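Open day walkthrough - sim demo station, Gretorberg hall
Checked 2025-09-09, before doors. Filled in by Josefina Escobar. Comments typed in on the go, sorry for the shorthand.

1. Entry and floor
Walkway tape down, both sides - OK
Cables under ramp, not across it - OK, one ramp was upside down, turned it
Exit sign lit - OK
Room limit posted (100) - OK, but it's behind the coat rack. Move it.
Visitors signed up: 136. So two groups. Tell the front desk again.

2. Display stand and big screen
Stand brakes locked - three OK, one sticky. Mugo has a spare, asked for it.
Screen bolts hand tight and then wrench tight - OK
Nothing hanging off the back - power brick was. Strapped up now.
Volume limit set - OK
Screen brightness - too high for the front row, took it down

3. Demo content, the robot kitchen room
Loads from cold start - OK, slow
Table view, black arm over the gray cube, green fingers open, red line down to the top of the cube - shows up fine from the back row
Both gray arms on their pedestals drawn correctly - OK
Reset key works - OK, twice
Presenter can pause with one hand - OK 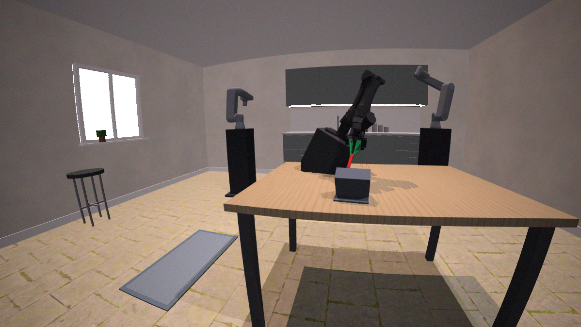

Nellex: can we please keep the red line on for the kids' group? Last May we ran it without and they kept asking where the arm was headed. I'd leave it on all day if it was up to me.

Fine by me. Line stays on, both groups. Added to the presenter card.

4. Hands-on corner
Controllers wiped down - OK
Wrist straps on all - one missing, found it in the Sundano box
Clear space behind the person holding the controller - NOT OK. Chair too close. Moved, then somebody moved it back. Put tape on the floor.
Stop button reachable by the helper and not only the visitor - OK
Stop button tested - OK, sim freezes right away
Step stool for small kids - OK, rubber feet good
Sign about motion sickness - missing. Print one.

5. Second program, close work at the box
This is the one with the arm on the table and the tilted blue-gray box. Needs the presenter to talk slow, people lose track of which arm is the one working.

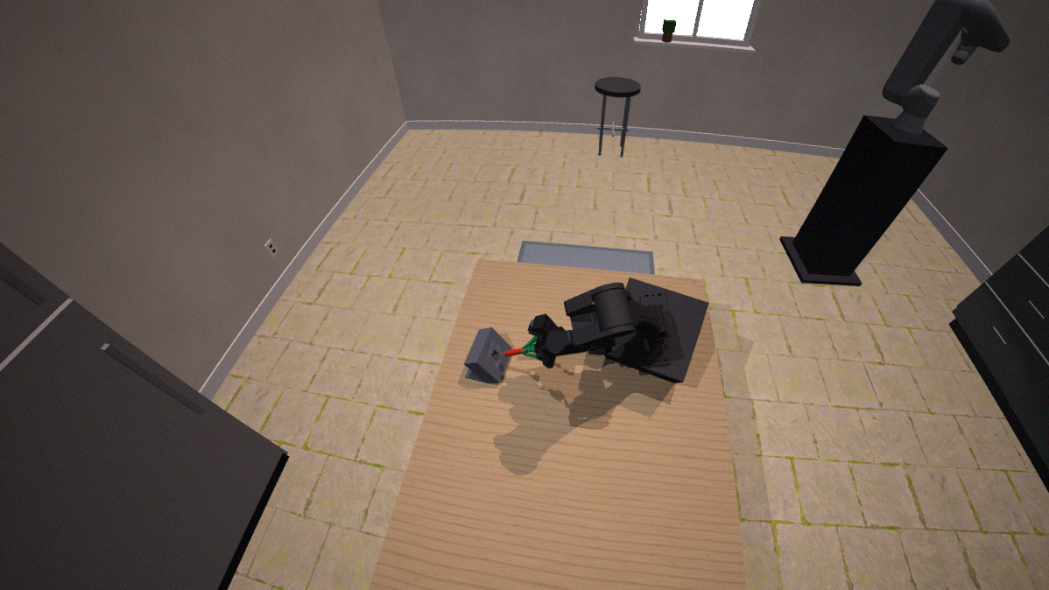 Start position saved - OK
Camera angle locked so visitors cant spin it - OK now, wasn't at first
Speed set to slow - OK
Text on the side panel readable from 26 feet - no. Bump the font up.
Presenter knows what to say if the run misses - sort of. Went over it with her. Say "let's try that again", hit reset, keep going. No long speech about settings.
Backup recording on the laptop - OK, plays without wifi

6. Power and heat
Load on the hall circuit - 1,410 watts with everything running. OK for this circuit, do NOT add the coffee maker. Coffee goes on the other wall.
Vents on the sim computer clear - there was a stack of flyers on it. Gone.
Surge strip - OK, light on
Fan noise - loud but you can talk over it
Extension cord in the corner, old one - pulled and tagged. Use the new one from Mugo.

7. Between groups
Reset both programs to start, leave the second one up on the big screen while people find seats.
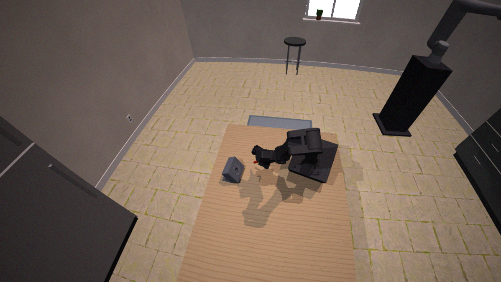 Wipe controllers again. Check the chair again (see 4). Look at the ramp. Water bottles off the stand, all of them, even the presenter's.
Let the second group in by the side door only once the first is out. Had a jam in that doorway last time.

8. First aid and fire
Kit stocked - OK, low on small bandages
Extinguisher tag in date - OK
Helper knows where both are - showed her, OK
Phone number for the hall on the wall - OK, smudged, rewrote it

Still open before doors:
room limit sign
motion sickness sign
font on side panel
stand brake, waiting on Mugo
bandages

Result: pass with fixes. I'll recheck sections 2 and 4 myself once the brake is swaped. If I'm not back, do not roll the stand, leave it where it is.
J. Escobar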